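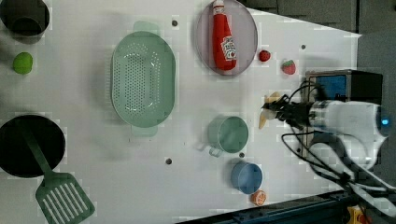

# Play kitchen set for a classroom table: what to keep out and how to store the rest?

Posted in Kids' Rooms and Play Spaces, 2026-03-04

I'm setting up a pretend cooking table for a mixed group, ages three to six. The table is white, with a smooth top and a few small dark mounting holes in it. So far I've put out a pot, a black frying pan, a green slotted spatula, a pale mint-green colander, a big oval plate, a squeeze bottle of ketchup, and some toy food, including a couple of strawberries and a round green fruit that the kids will call a lime or a ball depending on the day.

My problem is that I can't decide how much should live on the table and how much should be in bins. In February I had everything out at once, and by the end of the morning most of it was on the floor. Then I went the other way and put out one pan and a few pieces of food, and the older kids got bored and wandered off to the blocks.

I also have three practical things to sort out:

- The table holes. Small stuff gets pushed at them. Do I plug them or leave them?
- The strawberries are much smaller than the rest of the food. I have three-year-olds in the group. Keep or remove?
- Storage. I have one low shelf from Stostalar, two boards, no doors. The budget for anything new is tiny, and it has to go through the office, so I would like to ask for it once and be done.

I don't want a full play kitchen with a stove and sink. There's no wall for it. The table has to work as the stove, the counter, and the place where people eat.

Thanks in advance.

Kanokwan Chaimongkol

---

**pantryshelf_mel**

I ran a room like this for years and I would split the set by job. Decide what the kids do at the table, then put out only what they need for that job. The rest goes on the shelf where they can see it but have to walk over to get it.

With what you listed I'd do it this way:

1. **Washing and sorting.** Colander, the toy fruit, and an empty bowl if you have one. A perforated colander is the best thing in the whole set for the younger ones. They put fruit in, shake it, tip it out, and do it again.
2. **Cooking.** Frying pan, pot, spatula. Put the pan near one end of the table and leave it there. If the pan always starts in the same place, the kids treat that end as the stove and you don't have to build one.
3. **Serving.** Oval plate and ketchup at the far side. A big plate is good because two kids can put food on it without fighting.

Each of those areas needs some clear table next to it. Most of the stuff on your floor probably got there by being pushed off to make room. Put the tall things, like the bottle, away from the edge.

Don't put out more than one spatula to begin with. I know people say to have duplicates of everything so there's no arguing, but with long-handled tools two kids end up swinging them at each other. I put the second one out after a week or two, when they've learned to keep the handle over the table.

On the holes, plug them. Furniture shops sell push-in covers in several sizes, or you can cut round felt pads and stick them over the top. Felt comes off when you wipe the table, so check it every day. Measure across the hole before you buy anything. I guessed, bought a bag of 400, and they were all too small. I still have most of them.

On the strawberries, use a small parts tester. It's a little clear cylinder and it costs next to nothing. If the strawberry fits all the way inside, it goes away while the three-year-olds are there. Test each one separately if they aren't the same size. Check the leafy top on any that have one and give it a good tug, too. If it comes off, treat it as its own small part.

For the shelf, use open bins without lids. Lids end up under the shelf. One bin for fruit and vegetables, one for other food, and lay the pans straight on the board with nothing stacked inside them. Tape a drawing of each pan on the spot where it goes. You can trace around the real one with a marker on plain paper and cover it with clear contact paper. Kids match shapes well before they can read labels, and cleanup went from a long argument to a few minutes in my room.

---

**dgr_44**

If the ketchup bottle is a real one, wash it out properly. Real ones smell after a while even when they look clean. Hot water and dish soap, let it stand, rinse, then leave it upside down with the cap off overnight. Glue the cap on before it goes on the table or they will fill it with water.

Also skip the fancy storage. Dishpans from the dollar store are fine.

---

**Loft_and_Larder**

I agree with most of what pantryshelf_mel wrote, but I'd argue about keeping three areas going at once. On a single table that's a lot, and with more than four kids it gets crowded. I run one main activity and change it every few days. "Soup" is pot and colander. "Breakfast" is pan, spatula, and plate. "Restaurant" is plate, ketchup, and a pad of paper for taking orders. The older kids like the paper more than any of the food, so if yours are bored, try that before you buy anything.

About buying. Two catalogs I have used:

- **Caselberg** has plain bins that fit on a low shelf. They're thick and don't crack at the corners. Their lids are sold separately, and you can leave them off the order.
- **Kasau** sells play food in larger sizes. If your strawberries fail the tester, their fruit is an easy swap. The colors are a bit dull, but the kids never cared.

There is also a Cheung set with pans that looks nice in the catalog. I'd pass. The handles are screwed on and work loose, and I got tired of tightening them.

Since you have to go through the office, write the request as one list with the item, the catalog page, and the reason in a few words. "Replaces items too small for age three" gets approved. "More play food" does not, at least where I work.

One thing missing from your list is cloth. A couple of dish towels and a potholder make the pan and pot much more interesting, and they quiet the table down. A hard pan on a hard tabletop is loud. I put a square of shelf liner where the pan sits, which also keeps it from sliding toward the edge.

White tabletops show marker and crayon badly, by the way, so if you do try the order pad, give them pencils.

---

**Kanokwan Chaimongkol**

Thank you all. I'm going to start with the breakfast setup on the table and keep the colander and fruit on the shelf, then switch over when they lose interest. The strawberries are going in the cupboard until I can get hold of a tester. I measured the holes and will order the covers with the bins.

The tracing idea is good. I did the frying pan and the colander during lunch. The colander was easy, with a little tab at each end so there's no mistaking it. I still need to do the pot and the plate, and I'm out of contact paper.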